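So I finally got to spend some proper time with the two grippers I've been going back and forth on since July, the Hokar and the Sperling. I haven't bought either one yet! Both companies put out simulation models, so I've been running them on the same virtual arm in my dining room setup in Sondov (the simulator, which I still can't quit even though it eats my whole graphics card).

The Hokar is the plain one. Two flat fingers, they open, they close, done. The Sperling has three fingers and curls around things, and I went in pretty sure I'd love it. I gave each of them 348 tries at a mix of pick-and-place jobs with the dishes, all with the same controller and the same starting layouts, and let it run overnight while I slept.
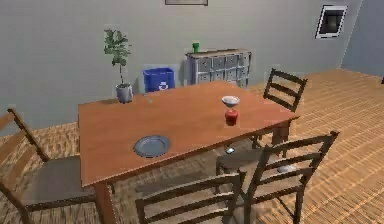
Cups were easy for both. Plates are where I started muttering at the screen. A plate lying flat gives you so little to grab, and the Sperling kept bumping the table with its third finger before it got anywhere near the rim. The Hokar just slid in from the side with one finger low and pinched. Stacks were the opposite story – the Sperling was so much gentler lifting a bowl off a cup, and the Hokar loved to drag the whole thing sideways and dump it.

I wrote to Oldřich Ševčík about the plate problem (he's been at this way longer than me) and he told me to tilt the wrist by 30 degrees before the approach. I'd been coming straight down the entire time, like a claw machine. It helped the Sperling a lot, though it's still slower.

Next up is swapping my controller for the Turnach one and running the whole batch again. I'm leaning Hokar for the price, but ask me again after the bowls.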